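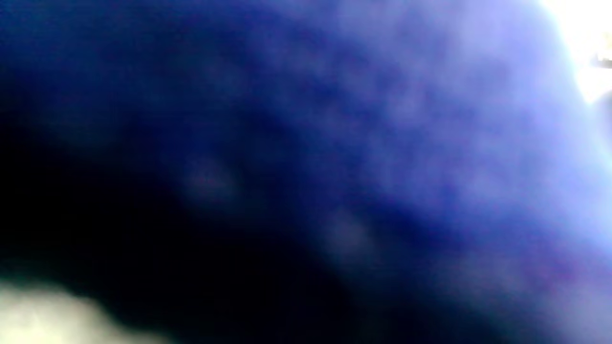 Chapter 9
Single Track and Passing Loops

In the chapter before this one we studied lines with two tracks, where each direction has its own rails. Many railways in the world are not so rich. They have one track only, and trains of both directions must share it. In this chapter we will learn how such a line is planned and how many trains it can carry.

Let us take the line from Bakthorpe to Vustbridge, which will be our case through the whole chapter. It is 60 kilometers long and it has one station in the middle, called Puta. At Puta the track divides in two for a length of 913 meters and then joins again. This short double part is named a passing loop. One train waits in the loop and the other goes by.
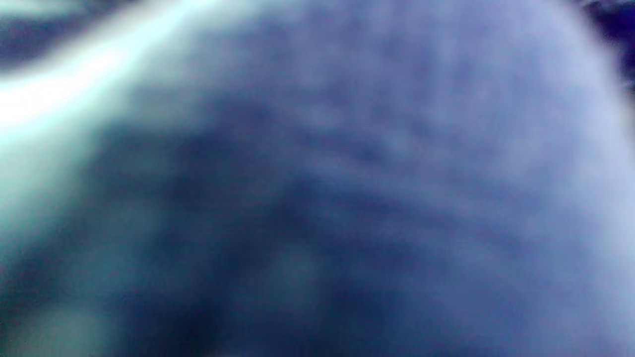
The distance between two places where trains can meet is called a section. Our line has two sections, and each one is 30 kilometers long. The rule is simple: in one section there can be only one train at the same time. If a train leaves Bakthorpe, no train can leave Puta in the direction of Bakthorpe before the first one has arrived.

From this rule comes an important result. The capacity of the line is decided by its slowest section, even when all other sections are fast.

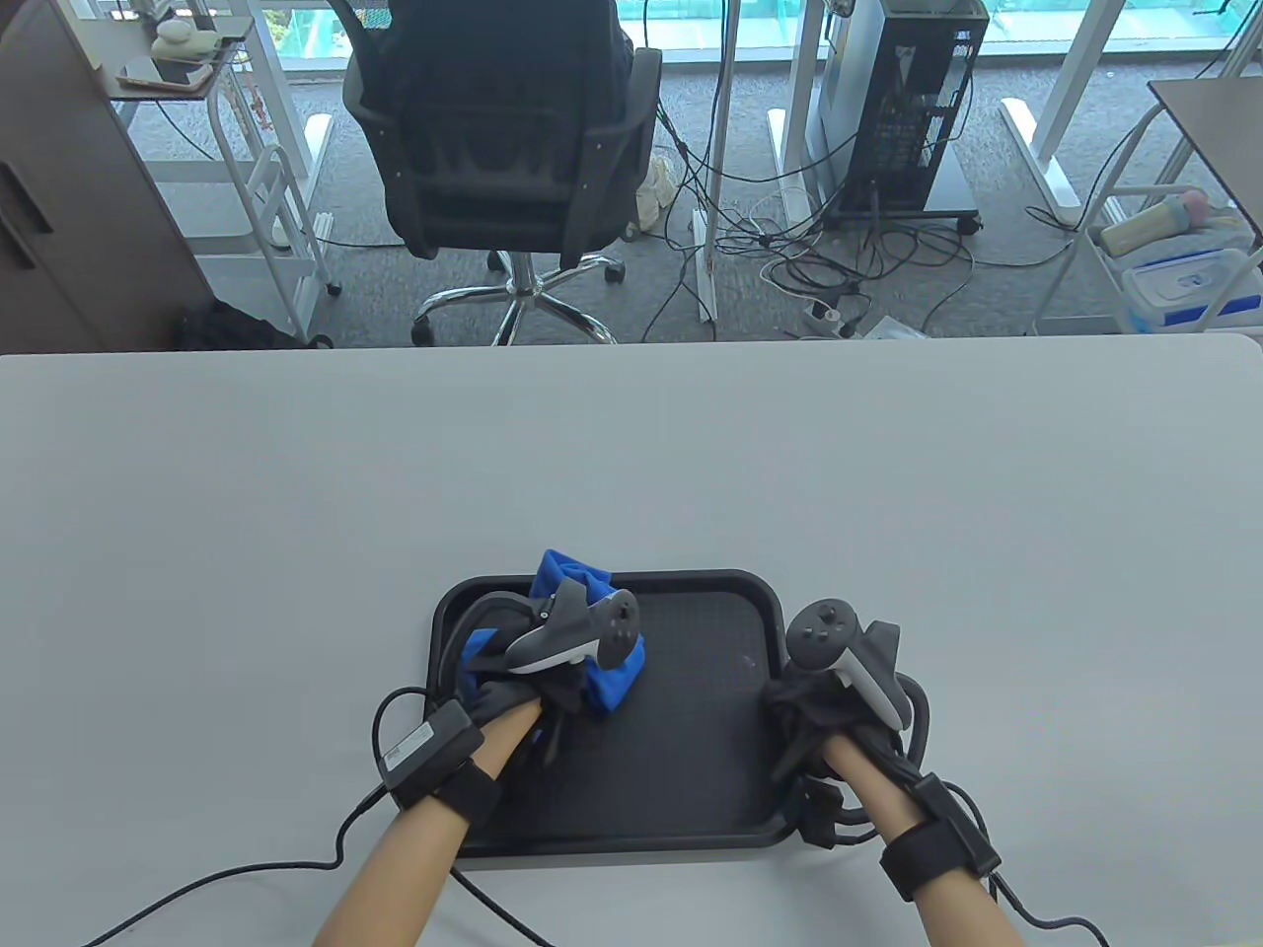

The length of the loop is also important. A freight train which is longer than the loop cannot wait in it, so the passenger train must wait in its place. The planner Shanthi Patwary calls this "the long guest problem", and we will return to it in the exercises.

Words to know: section, passing loop, capacity, meeting point.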